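Start Aktuelles Projekte Newsletter Archiv Kontakt Suche

Kurz notiert aus dem Labor
14. Januar 2026

Orkard, Zwischenstand: zwei Greifer, ein Kopfbild, weniger Demos

Viel los vor der Abgabe, deshalb nur das Nötigste. Orkard ist unser Teil im Verbund mit Grasura und Mastumine, Thema nach wie vor: beidhändige Handgriffe lernen aus Vorführungen, die ein Mensch mit zwei Handgreifern macht. Kein Roboterarm beim Aufzeichnen. Der kommt erst ganz am Ende, wenn die gelernte Policy laufen soll.

Frage war: Wie viel bringt die Kopfkamera überhaupt? Bisher haben wir nur mit den beiden Greiferkameras trainiert, weil es einfacher ist. Kein drittes Bild, keine Kalibrierung zwischen Kopf und Hand, weniger Daten zu schieben. Nachteil kennt jeder, der sich die Aufnahmen mal angesehen hat. Nah am Tisch sieht die Greiferkamera viel Maserung und vom Objekt eine Ecke. Die linke Hand weiß dann nicht, wo die rechte ist, und umgekehrt.

Also neuer Durchgang. Aufgabe: Box mit Deckel und zwei Verschlüssen, beide Hände am Objekt. 43 Vorführungen pro Bedingung, einmal nur Greiferbilder, einmal Greiferbilder plus Kopfbild. Gleiches Netz (Maurya, die kleine Variante), gleiche Trainingsdauer, 25 Testläufe je Bedingung am Arm.

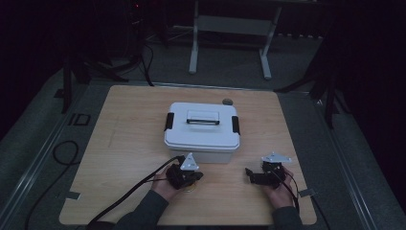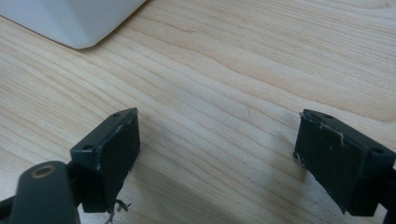
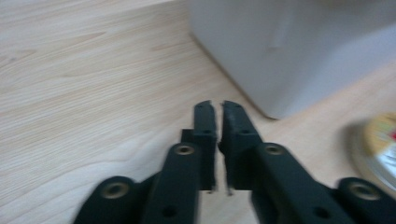

Aufnahmen am Tisch, oben die Kopfansicht mit der weißen Box und beiden Greifern, darunter zwei Ansichten aus Greiferkameras.

Ergebnis in kurz: mit Kopfbild deutlich besser, vor allem beim Anfahren. Ohne Kopfbild fährt eine Hand gern schon zu, während die andere noch sucht. Mit Kopfbild ist das in unseren Läufen fast weg. Beim eigentlichen Zugreifen dagegen kaum Unterschied, da reicht offenbar das Nahbild. Hatten wir so ehrlich gesagt nicht erwartet, wir dachten die Verschlüsse profitieren am meisten.

Wichtiger noch: Die Kopfansicht braucht man anscheinend nicht in jedem Zeitschritt. Wir haben sie testweise nur alle 5 Schritte ins Netz gegeben und dazwischen das alte Merkmal stehen lassen. Kein messbarer Verlust, Training aber spürbar schneler. Ob das auch bei Objekten gilt, die sich unterwegs verschieben, wissen wir noch nicht. Die Box steht ja meistens brav da.

Was nicht geklappt hat: Kopfbild auf sehr kleine Auflösung runterrechnen. Schwarze Greifer in dunkler Umgebung, da geht zu viel verloren, die Posen kippen dann um. Bleiben vorerst bei der mittleren Stufe. Auch die Bewegungsunschärfe in den Greiferbildern ist noch ein Thema, bei schnellen Bewegungen verschmiert die Maserung und die Bahnschätzung wird unruhig. Kürzere Belichtung ist eingestellt, dafür rauscht es jetzt mehr. Filter dafür ist in Arbeit, mehr dazu wenn er läuft.

Noch ein Punkt zu den Fingern: Bitte vor jeder Serie die Greifflächen ansehen und den Zustand im Protokoll eintragen. Abgenutzte Beläge verändern den Halt, und in den Daten steht das sonst nirgends. Betrifft auch die Kollegen bei Grasura, die mit denselben Fingern aufzeichnen.

Nächste Schritte: 4 weitere Objekte, darunter was Rundes und was Weiches. Dann das Ganze nochmal mit wechselnder Tischposition, damit die Kopfansicht nicht einfach den Hintergrund auswendig lernt (der Verdacht steht im Raum, die Reviewer werden fragen). Mastumine rechnet parallel die Variante mit verzögertem Kopfbild. Zahlen und Lernkurven kommen in den Bericht im März, die Rohdaten liegen schon auf dem Projektlaufwerk im Ordner Orkard. Wer die Aufteilung Training/Test braucht, bitte die neue Liste nehmen, in der alten sind zwei Läufe dopelt.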